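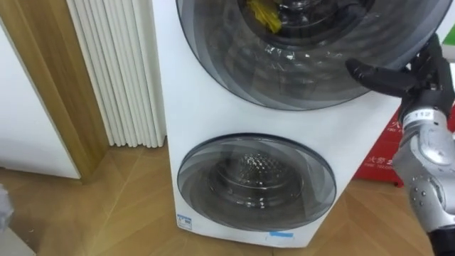 Photo: Skastutano lab, head camera

Laundry station: what the first collection block contains

The laundry station has been recording for the Farah task set since the spring, and the first block is now closed. It holds 1786 accepted episodes. This item covers how they were gathered, how they are labeled, and what changes for the second block, so that groups planning to train on the data can decide whether to start now or wait.

The appliance is a stacked washer with two round front doors, a large one on top and a small one underneath. It was chosen for that layout. Most of our earlier door data came from hinged cabinets with straight edges and a bar handle, and a policy trained on those had little to go on when it met a curved glass door. With two doors of different size on one machine, the same operator can record both within a session without moving the base.

Task list

The block covers 9 tasks. Each has a short text instruction that is stored with the episode and read aloud to the operator before the start signal. The instructions are:

Open the upper door.
Close the upper door.
Open the lower door.
Close the lower door.
Take the cloth out of the upper drum.
Put the cloth into the upper drum.
Take the cloth out of the lower drum.
Put the cloth into the lower drum.
Bring the pitcher to the machine.

The pitcher task does not involve the doors. It was added at the request of the transparent objects group, who wanted clear glass carried against a cluttered background. It accounts for 200 episodes and is tagged separately. Anyone who wants a doors-and-cloth set can filter it out by tag.

Recording procedure

All episodes are teleoperated. The operator wears gloves and a headset and sees the head camera view with no added overlay. We tried an overlay showing finger contact in the pilot and dropped it. Operators began to steer by the overlay, and the resulting motions depended on information that the policy does not receive.

An episode starts when the operator gives the verbal signal and the hand is at rest outside the reach zone. It ends when the hand has returned to rest or when the operator calls a stop. Stops are kept. They are stored under a separate outcome code and are not part of the accepted count, but they are in the release folder and some groups have found them useful for training a failure detector.

Start position is varied between episodes by moving the base within a marked area and turning it by a small amount. The variation is drawn from a list generated before the session. Operators do not choose their own starting positions. In the pilot they were allowed to, and the positions collapsed to the two or three that each person found comfortable.

Lighting was left as it is in the room. The tinted door glass picks up reflections from the room lights, and these move as the head moves. We considered screens and a matte film for the glass and decided against both, as the appliances in the target homes will not have film on them.

Cloth placement

For the removal tasks the cloth is placed by a second person from a card. The card gives a zone in the drum (back, left, right, front lip) and a state (folded, bunched, spread). Bunched cloth at the back of the drum gave the most stops. The fingers close on the cloth at the edge of what the head camera can see, and the operator often has to make a second attempt. Second attempts are allowed within one episode. A third is not; the operator calls a stop and the card is repeated.

Colors are rotated over the block. The rotation was not even. Yellow is over-represented in the first weeks, and a note in the release lists the affected sessions.

Labels

Each accepted episode carries a task tag, an outcome code, a start-position index, the operator code, and a set of phase marks. Phase marks are placed by hand after the session using the Ritow tool. For the door tasks the phases are approach, contact, release of the latch, swing, and retreat. Contact is the hard one. From the head camera the fingertips may hover just off the glass for some time before touching it, and annotators working from video alone disagreed on the frame. We now mark contact from the motor current trace and use the video only as a check.

Episodes marked before this change have been re-marked. If you downloaded the preview release, discard its phase file and take the new one. The video and joint files are the same.

Known problems

Camera exposure. Exposure was on automatic for the early sessions. When the white cabinet fills most of the view, the camera darkens the image and detail inside the drum is lost. Exposure is now fixed at the start of each session.

Occlusion by the arm. In the pitcher episodes the glass and the arm together can cover much of the left side of the head view. The wrist camera was recorded for these episodes and should be used with the head view.

Clock offset. A clock offset between the arm controller and the head camera affects 3 sessions. The offset is constant within each session and the correction is listed in the release notes. It has not been applied to the raw files.

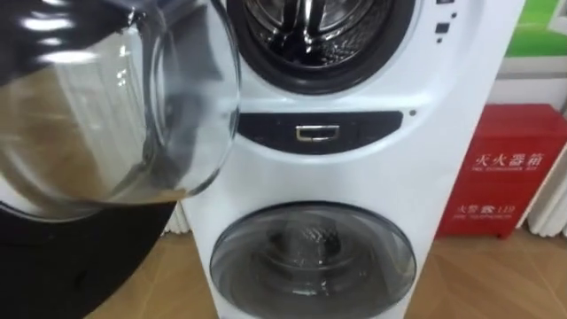
By Ruba Nimri, with notes on transparent objects from Emil Aebischer

Pitcher episodes

The 200 pitcher episodes behave differently from the rest of the block and need a few remarks of their own.

The depth stream is not reliable on the pitcher. Over the glass body the sensor returns either the surface of whatever is behind it or no value. Where the glass crosses the white front of the washer, the returned depth is often that of the washer. We have left these values as recorded. A filled version was made for internal tests, but the filling method was itself a learned model and we do not want its errors passed on as measurements.

Segmentation masks for the pitcher were drawn by hand on every episode at a reduced frame rate. The annotators used the rim and the bright reflections along the side as guides. Masks are least certain along the part of the body where the background shows through bent but at nearly the same brightness. Each mask has a confidence grade, and we suggest leaving out the lowest grade for training and keeping it for evaluation.

The pitcher was empty in all episodes. Carrying water near the station was ruled out at the planning stage.

Operators held the pitcher close to the head more often than the instruction called for. This gives a large, near view of the glass, at times running out of the image, and few views at mid distance. For the second block the carry height is being lowered and the start list will include positions farther from the machine.

Early training results

One baseline has been trained on the doors and cloth tasks, using the head and wrist views and the joint state. It was run on the same machine in the same room, so the results say little about transfer. Closing tasks were learned well before opening tasks on both doors. The common failure in opening was a hand that reached the correct side of the door and stopped short of it. We think this follows from the contact labels in use at that time, and the baseline is being retrained with the new phase file before any figures are circulated.

A baseline for the pitcher task has not been trained.

Second block

Recording for the second block begins in November. The changes are as follows.

The drawer-type handle on the dark band between the two doors will be added as a target, with a single instruction for reaching and touching it. Pulling will follow if the touch episodes are clean.

The buttons beside the upper door will be added as press targets. They are small and sit on a curved surface, and the current fingertip pads may be too wide. Wuvholm is supplying a narrower pad for trial.

Cloth colors will be drawn from the same list as the start positions, which removes the uneven rotation.

A second machine of a different make will be set up in another room. Its episodes will be held back as a test set and will not be offered for training.

Access

The first block is on the shared store under the Farah folder. The release notes are dated 3 September 2020 and replace all earlier versions. Groups outside Skastutano need a signed data form before access is opened. Corrections to labels should be sent with the episode number and the frame, and requests for new tasks in the second block should reach Ruba Nimri before the start list is generated. Once the list is generated, tasks can be removed from it but not added.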